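December, evening

Spent most of the day on the handling rules, the part I have been putting off since we got back from Udine. Müzeyyen Keskin wants the draft before the break so that the Baysal people can read it and argue with it. I had the simulator open on one screen and the document on the other, and went through the stem part a clause at a time.

Clause 2 is the grasp itself. It used to say "the part shall be held securely", which means whatever the person reading it wants it to mean. I rewrote it to say that the stem must lie between both fingers before any close command is sent, and that the check is made from the wrist view and the joint readings together. If the two disagree, the run stops. Müzeyyen had pencilled "and then what?" in the margin, so I added that the operator logs it and starts again from the home pose. No nudging the arm by hand and carrying on. 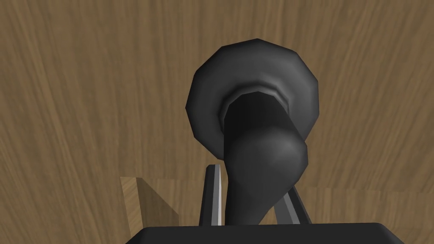

Clause 3 took the whole middle of the day. It covers what counts as a good trial. Rurex send us their runs with a pass or fail and nothing else, and we have been copying that habit. I want the reason for a fail written down in plain words at the time it happens, picked from a short list, with a free line underneath. My list has 4 reasons on it at the moment: missed the stem, touched the flange first, touched the wooden piece, lost the part on the lift. There will be others. I left out "operator error" on purpose. When it was on the old form people ticked it to be polite and we learned nothing from it.

The flange one caused a bit of a discussion over lunch. Kineo's own house rules allow light contact with the wide end as long as the part doesn't move. I don't like it. In simulation a light contact is just a number, and the model of this part is a coarse one, all flat segments round the rim, so the contact point jumps from one corner to the next. On a real part the rim would be smooth and we'd get a different answer. I've written that any contact with the disc before the fingers close is a fail. We can loosen it later if we have the figures to back it up. It is much harder to tighten a rule once people have results that depend on it. 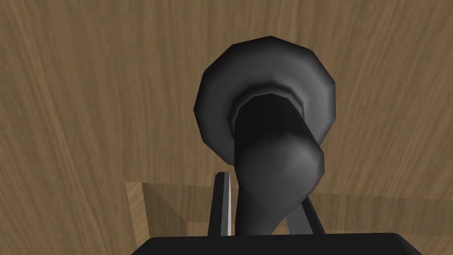 After tea I did the section on changing settings between runs. At present anyone can alter friction or lighting and the file keeps the same name. I found 3 sets from the autumn that I can't compare with each other for that reason, and I was the one who made two of them. The new rule is that a change of any setting means a new file name and a line in the change record with initials. Grain texture and shadows count as settings too. Müzeyyen thinks this is over the top for texture. I pointed out that the vision side is trained on those same views and she let it stand for now, with a question mark.

Still to write: the section on moving from the simulator to the real arm. I have a heading and one sentence, which says that nobody stands inside the marked area while the arm is powered, whatever speed it is set to. I want to add something about the first few real grasps being done at reduced speed with one person on the stop button and doing nothing else. Need to look up how we worded that for the old cell, because it was agreed with the safety people and I don't want to reopen it by accident.

Also the numbering is wrong. There are two clauses called 3.1 and the contents page hasn't noticed. Will fix in the morning before I send anything.

Rained all the way home. Forgot to ring the garage.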